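Finville Automation Board > Software and Simulation > Reviews and Buying Advice

Thread: Tustovgate Stoker cell planner, worth 525 a seat?

benchpress_ned
Original post, 31/12/2021

Spending the last day of the year on trial software, which tells you how my social calendar looks. My trial of Stoker (Tustovgate's cell planning package) has 5 days left and I need to tell my boss yes or no. We run small packing jobs, mostly cans and cartons, and we'd like to lay out a cell on screen before anyone drills into a floor.

The good: it installs without a fight, the arm library is decent, and the tutorial scenes open in one go. The bad: the manual reads like it was translated twice and then ironed. I also can't decide whether the rendering is charmingly plain or just plain.

Screenshot from the stacking layout, default lighting:
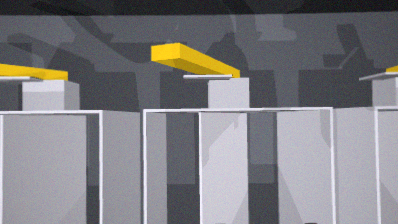

Stoker trial, three units side by side, yellow bars on top. Shadows switched on.

My gripe is those shadows. There are big dark angular patches all over the back wall and they stack on each other, so I get several grays where I asked for one. If I'm judging clearance by eye, that's a nuisance. Is there a setting, or do I live in a haunted warehouse now?

filali_fan
Reply

Lighting tab, soft shadows, drop the light count. It's on the second page because of course it is.

Also, stop judging clearance by eye. There's a distance tool. It works, and it has the worst icon in the history of icons (a sort of bent fork).

oldgrease
Reply

525 a seat to look at gray boxes. I have a garage full of gray boxes and I'll let you look at them for half that.

Serious answer: the middle bar in your shot is higher at its left end than the one on the left unit. If those are supposed to be identical stations, something is off in your placement, or the camera angle is playing tricks. I'd want to know which before I paid for anything.

benchpress_ned
Reply

Fair. I'd been blaming the view. Will check the numbers when I'm back at that machine.

filali_fan
Reply

It's the view. Wide lens on a shallow scene, everything near the camera goes funny. Switch to orthographic.

oldgrease
Reply

Or it's the placement. You don't know either, you just type faster.

tapeandhope
Reply

We bought 11 seats in March and I've been the one answering questions about it ever since, so take this as testimony under duress.

What sold us was the tabletop template. Arm on a pedestal, platform down the middle of the table, bins alongside it, and you can dump whatever parts you like on the wood and plan from there. It's the closest thing in the package to what our people really do all day. The stacking layouts look fine in a sales meeting and I haven't opened one since.

What I'd complain about is support. You file a ticket, you get a cheerful number, and the number is the last cheerful thing that happens.

oldgrease
Reply

Does the tabletop one still come with that floor?

benchpress_ned
Reply

It does. Opened it tonight. Green, white and black diamonds, like a diner that sells robots. There's a red cart at the back as well, and I like the cart more than I like the manual. Can on its side and a little blue block on the left half of the table, gripper just above the front bin:

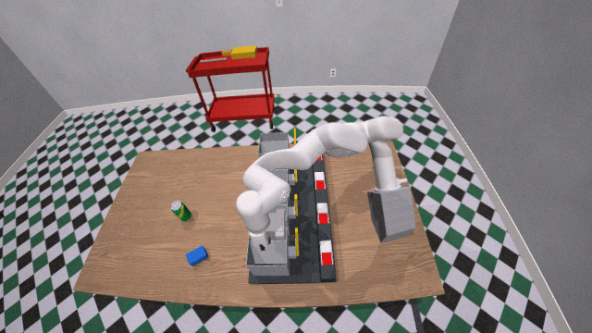 What it costs once you add things

filali_fan
Reply

Giving this its own header because people always miss it. The seat price is the seat price. The export module is extra, and the site license is 3000, which covers one building. If your building has an annex, prepare to have a conversation about what a building is.

tapeandhope
Reply

Confirmed. We had that conversation. We have an annex.

oldgrease
Reply

So for a single seat plus export he's paying for software that draws a checkered floor and then charges him to take the robot off it. I'd do the layout with cardboard and spend the money on a better gripper.

filali_fan
Reply

Cardboard doesn't flag a collision.

oldgrease
Reply

Cardboard flags it very clearly. It falls over.

benchpress_ned
Reply

I'm leaning toward one seat, no export, and revisiting in March. The tabletop template is close enough to our job that I can see using it every week. Found the soft shadows, by the way. Second page, as promised. Still looking for the fork.

tapeandhope
Reply

Top toolbar, far right, next to the one that looks like a sock.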